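くらしの相談室 > 家事・片づけ > 家電と自動化 > ソファの上を片づけてくれる機械はもうありますか

ソファの上を片づけてくれる機械はもうありますか

Meinir Ifans
2019年10月14日

はじめまして。いつも読むばかりで、書き込むのは初めてです。長くなったらごめんなさい。

うちでは春からRanomumの床掃除ロボットを使っています。これがもう本当に働き者で、朝わたしが台所に立っているあいだに廊下も居間もぐるりと回ってくれて、腰の悪い母などは「ごくろうさま」と毎回声をかけているほどです。床がきれいになったのは大変うれしいのですが、そうなると今度は、床の上にあったものがどこへ行ったかという話になりまして。はい、全部ソファです。ロボットが通れるように床の物を拾うでしょう、そうするととりあえず置くのがソファなんです。めがね、帽子、読みかけの雑誌、靴の中敷き、孫が公園で拾ってきた何だかわからない石まで(先月は濡れた葉っぱもありました)。夕方になると、家族が座るところがどこにもありません。

それで思ったのですが、床をやってくれる機械があるのなら、ソファの上の物をひょいひょいとつまんで、かごなり棚なりへ戻してくれる機械も、もうどこかで売っていないものでしょうか。工場では腕の形をしたロボットが昔から働いていますよね。弟はDudtonの部品工場に勤めていて、「あんなのは何でもつかむよ」と気軽に言います。何でもつかむのなら、うちのめがねくらいわけないように思うのです。

値段のこともわからないので、ざっくりとでも教えていただけると助かります。12月に親戚がそろって来るので、それまでに何か手を打てたらいいなあと、のんきに考えています。母の手前、あまり大きくて怖い見た目のものは困るのですが、まずは「ある」「ない」だけでも知りたいです。

Samah Erraji

Meinirさん、こんにちは。床の物がソファに引っ越す話、うちもまったく同じで、読みながら何度もうなずいてしまいました。

先にお答えを書いてしまいますと、ご家庭向けに、買ってきてその日からソファを片づけてくれる機械は、わたしの知るかぎりまだ店に並んでいません。12月の親戚の集まりには、残念ですが間に合わないと思います。ただ「できる見込みがない」というのとは違っていて、研究のほうではかなり熱心に取り組まれているところですし、見ていてわくわくする分野でもありますので、少しおしゃべりにお付き合いください。

床掃除のロボットがあれだけ上手になったのは、床がほとんど平らで、相手がごみだったからです。ごみなら、どちら向きに吸っても怒られません。ところがソファの上となると、相手は一つ一つ形が違い、向きもばらばらで、しかもこわしてはいけないものばかり。布地はざらざらしていますし、ひじ掛けや背もたれが邪魔をして、腕を入れられる方向も限られます。

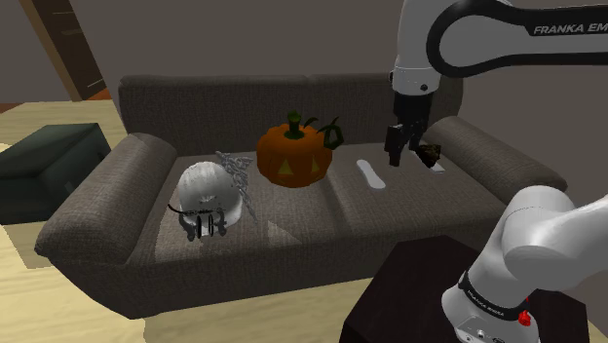 人間でしたら、考えるより先に手が出ますよね。めがねならつるのあたりをそっと、かぼちゃの飾りなら両手で抱えて、葉っぱのように薄いものは端をちょっと浮かせてから。あの「そっと」や「ちょっと」が機械にとってはまるごと宿題で、どこを、どの角度から、どのくらいの力でつまめばよいかを、物ごとに決めなくてはなりません。しかも同じめがねでも、たたんであるか、何かの上に乗っているかで答えが変わってきます。

わたしは以前Prirnardという小さな会社で、こういう作業の練習場をコンピューターの中に作る手伝いをしていました。居間をまるごと計算で描いて、その中で腕に何度でもやり直しをさせるのです。本物でやると、つかみそこねるたびに人が行って置き直さないといけませんが、計算の中なら一晩で2000回でも文句も言わずに続けてくれますし、めがねも割れません。よくできた仕組みだなあと、当時は毎朝、結果を見るのが楽しみでした。

意外に思われるかもしれませんが、難物は大きいものや派手なものより、平たくてつるんとしたものでした。中敷きのような薄い板状のものです。厚みがないので、指先を横から差し入れるとなると下の布をいっしょにかいてしまう。上から行こうとすると、つまむところがない。幅の広いところは指が届かないので、細くなったところを探すことになります。 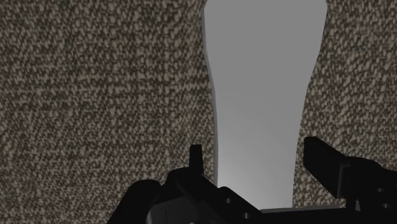 灰色の平たい物と、その細いほうを両側からはさむ位置にあるグリッパーの指。

ところが細いところでつまむと、今度は広いほうの端が重みで下がったり、くるりと回ったりすることがあります。人間なら手首をひねって受けるだけですが、そこまで気をきかせるには、つかんだあとに物がどう動いたかを感じ取る工夫がまた要るわけですね。こういう一つ一つに若い人たちが何か月もかけていて、わたしはそばで見ていて頭が下がる思いでした。

もう一つの難所は、重なりです。石の下に何か白っぽいものが敷かれている、飾りと帽子がくっついて置いてある、といったときに、どこまでが一つの物なのか。一緒に持ち上げてよいのか、上だけどけるのか。Meinirさんの弟さんの工場でしたら、おそらく部品は種類が決まっていて、置き場所もそろえてあるのだと思います。居間では、そのどちらも望めません。 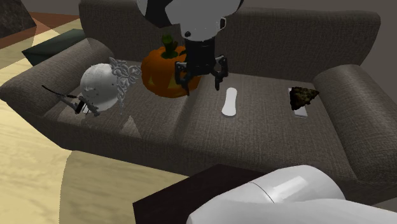

ソファの上のグリッパー。指は開いている。右の茶色い塊の下に、平たい物が少しのぞく。

それから、つかめたとしても「どこへ戻すか」が残ります。お孫さんの石は宝物かもしれませんし、ただの石かもしれません。そこは家の人にしかわからないことで、機械に教えるには結局、家の中で物の居場所を決めておく必要があります。ですから、いまからできる準備があるとすれば居場所決めでしょうね。将来の機械のためにもなりますし、今日から人間にも役立ちます。

怖い見た目については、研究で使われる腕はどうしても工場の親戚のような格好です。お母さまがびっくりなさるかもしれません。いつか丸くてかわいらしいものが出てきたら、わたしも真っ先に欲しいです! お返事になっていなかったらすみません。わからないところがあれば、また書いてくださいね。

Prys Price

かごを買えばよいと思います。

うちはParryの店で40センチのかごを3つ買いました。ソファの横に置いて、夫、わたし、子どもで分けています。ソファに物を置いた人は、寝る前に自分のかごに入れる。これだけです。電気もいりません。

ロボットのことはよく知らないのでごめんなさい。でも床掃除のロボットがいるなら、かごは脚つきにしたほうがいいですよ。うちのは脚がなくて、毎朝ロボットに押されて壁ぎわまで行っています。

Shih-chieh Kuo

工場の側から少し書かせてください。弟さんの「何でもつかむよ」は、気持ちはとてもよくわかるのですが、半分くらいに聞いておいたほうがよいかもしれません(弟さん、すみません)。

わたしは金属部品の工場で、長いこと段取りの仕事をしてきました。腕のロボットも何台か面倒を見ましたが、あれが「何でも」つかめるように見えるのは、人間が前もってつかめるようにしておくからなんです。部品はトレーの決まった穴に、決まった向きで入って流れてきます。指の先も、その部品に合わせて削ったものに取り替えてあります。品が変われば指を替え、位置を教え直し、試しに動かして、うまくいかなければまた教え直す。うちで新しい部品を一つ入れたときは、安心して任せられるようになるまでに500個は横で見ていました。お茶を飲むひまもありませんでしたよ。

ですから、形も向きも毎日違うソファの上というのは、現場の人間からするといちばん頼まれたくない仕事です。ばら積みの箱からつまみ出す機械は最近ずいぶん良くなってきましたが、それだって箱の中身は同じ部品ばかりということが多いですし、落としたらもう一度やればよいという前提で動いています。おばあさまのめがねとなると、もう一度というわけにいきません。

値段のお話が出ていたので、これも正直な感触だけ。腕そのものの値段は、物によりますし、わたしが適当な数字を書くと独り歩きしそうなのでやめておきます。ただ工場では、腕を買ったあとの費用を甘く見て苦労することがよくあります。土台、指先、カメラ、まわりの柵、それに教える人の手間。家庭に置くなら、小さいお子さんが近寄ったときに止まる仕組みも当然要りますよね。そこまで含めて家電と呼べる値段になるには、もう少し待つことになりそうです。

代わりと言っては何ですが、工場の知恵で家に持ち帰れるものを一つ。置いてよい場所に、物の形を描いておくんです。工具の壁掛けなどでよくやります。うちの玄関の棚にはめがねと鍵の形を紙に描いて貼ってありまして、最初は妻に笑われましたが、いまでは妻のほうがきちんと守っています。めがねの絵があると、ふしぎとめがねはそこに戻るんですね。お孫さんに描いてもらったら喜ぶのではないでしょうか。石の絵も、ぜひ。

Samahさんの書かれた、平たい物が難しいというお話は、読んでいて大きくうなずきました。うちでも薄いワッシャーや板ものは苦労して、指でつまむのをあきらめて吸盤に替えたことがあります。ただ吸盤は表面がつるつるしていないとだめなので、布の帽子などには向きません。指と吸盤を両方つけると、今度は先が太くなって、ひじ掛けのきわに入らなくなるでしょうし……考えはじめると楽しくて、つい仕事の頭になってしまいます。

弟さんには、新しい部品を入れるときに何日かかるか、一度聞いてみてください。きっと面白い話が出てきますよ。

Meinir Ifans

みなさま、こんなにていねいにありがとうございます。母にも読んで聞かせました。まだ売っていないと知ってがっかりするかと思いきや、「それならRanomumをもっとほめてやらないと」と言っております。

弟に聞きましたら、Kuoさんのおっしゃるとおりで、新しい部品のときは指を作るところから始めるのだそうです。「何でも」というのは取り消すと言っていました。

ひとまず脚つきのかごをさがしに行きます。孫はもう石の絵を描きはじめました。帽子も描くと言うので、いま画用紙を出してやったところです。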